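Inicio | Quiénes somos | Servicios | Instalaciones | Contacto

Quiénes somos

Actualizado en septiembre. Texto: Danish Kiani

Skavach proyecta, instala y mantiene sistemas de calefacción y agua caliente con biomasa y apoyo solar térmico. Trabajamos sobre todo en edificios de viviendas con caldera central, residencias, colegios y pequeñas naves industriales. La oficina técnica y el almacén están en el polígono de Zalwood, en el mismo edificio.

La empresa nació como taller de reparación de calderas de gasóleo. Muchos de los clientes de entonces preguntaban por alternativas cuando les tocaba cambiar el quemador, y el primer encargo completo fue la sala de calderas de la comunidad Zúñiga: una caldera de pellet, un depósito de inercia y un silo textil en el antiguo cuarto del gasóleo. La instalación sigue en servicio y la revisamos dos veces al año.

Hoy mantenemos 342 salas de calderas. La mayor es la red de calor de Sillden, que da servicio a 380 viviendas desde una central de astilla con 3 calderas en cascada. En verano trabaja una sola, para el agua caliente, y las otras dos se paran para limpieza de intercambiadores y revisión de los sinfines.

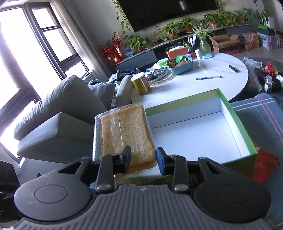 Rebanada de pan en bolsa transparente y caja verde, con la mesa detrás.

Cómo trabajamos

Antes de presupuestar visitamos el edificio y pedimos las facturas de combustible de los 2 últimos inviernos. Con esos datos y el estado de la distribución calculamos la potencia necesaria, que muchas veces es menor que la de la caldera existente. El estudio se entrega por escrito e incluye el volumen del silo, el acceso del camión y la previsión de consumo.

La obra se hace con personal propio, salvo la albañilería y las chimeneas de más de cuatro plantas, que subcontratamos. Procuramos cambiar las calderas fuera de la temporada de calefacción. Si no es posible, conectamos un equipo provisional para mantener el agua caliente.

No vendemos combustible. Al cliente le damos las características que debe cumplir el pellet o la astilla (humedad, cenizas, granulometría) y él elige suministrador. Si lo pide, tomamos una muestra de la descarga y medimos la humedad en el almacén.

Mantenimiento

El contrato básico cubre la limpieza, el análisis de humos, la retirada de cenizas y la regulación de la combustión. El contrato completo añade piezas y telegestión. Los avisos por falta de calefacción se atienden de 7:00 a 22:00, también en festivos.

Skavach · Polígono de Zalwood · Oficina abierta de 8:00 a 15:00
© Skavach. Todos los derechos reservados. Volver arriba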